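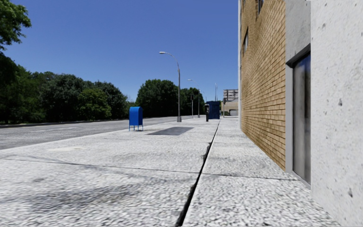

Pavement beside the road, brick building on the right (computer render)

Re: [clubs-list] Armband rule at the Zevel Cup

On Thursday, the list secretary at Hustlow wrote:
> The organisers have replied to our letter. They say players may now
> wear a plain armband during the warm-up, as long as the referee is told
> 2 hours before kick-off and nothing is worn once the match starts.
> They describe this as a big step towards giving players a voice.
> I'd suggest we thank them and sign the new code before the draw.

I've read the reply twice and I can't see the big step. Players could already wear what they liked in the warm-up. The old code only covered the match and the medal ceremony, so what we've been given is a permission we had, with a form attached.

Look at section 18 while you're at it. The fine for any "personal message" on the pitch stays at 2,000, and it's still the club that pays. Mavromatis can probably find that sort of money. We can't, and I doubt Sona can either. So the clubs will do the policing, and the organisers get to say they never stopped anyone from speaking.

I'm also not sure who was asked. The letter talks about "wide support among players" and mentions 89 replies to a survey. Did anyone at your club get it? None of ours did, and I've checked with both the men's and women's sides. I'd like to see the questions before I believe the answers – "should football bring people together?" would get a yes from me too.

To be fair, some players don't want any of this near a match, and I have a bit of sympathy with them. If the rule is no messages at all, then say so and apply it to the sponsors' slogans as well. What I don't like is a ban being sold to us as a freedom.

So no, we won't be signing yet. I'd rather we wrote back and asked for the survey, and for the fine to be dropped for a first offence. If Hustlow wants to send a thank-you letter in the meantime, please leave our name off it.

Does anybody know when the draw is? The letter says November and the website still has last year's date.

Club secretary, Zevel Road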